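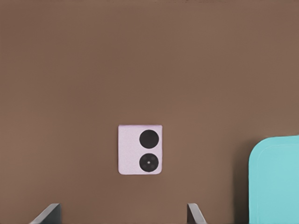 Teaching a Simulated Gripper to Find Its Own Grasp
Mei Calloway and Dexter Pettigrew, Robot Software Lab

Our planner, Jirngate, picks a grasp angle from the wrist view alone, and we had so much fun building it! Small, flat things like the pink one were our favorite test, with so little edge to grab. We ran 326 trials in simulation. The first version closed too early in 22 of them, and Dexter traced that to a stale pose (the planner was reading the object position 2 steps behind the arm). We moved the pose update ahead of the planning call and reran 100 trials with no early closes. Next up is clutter, where shadows still confuse our edge finder.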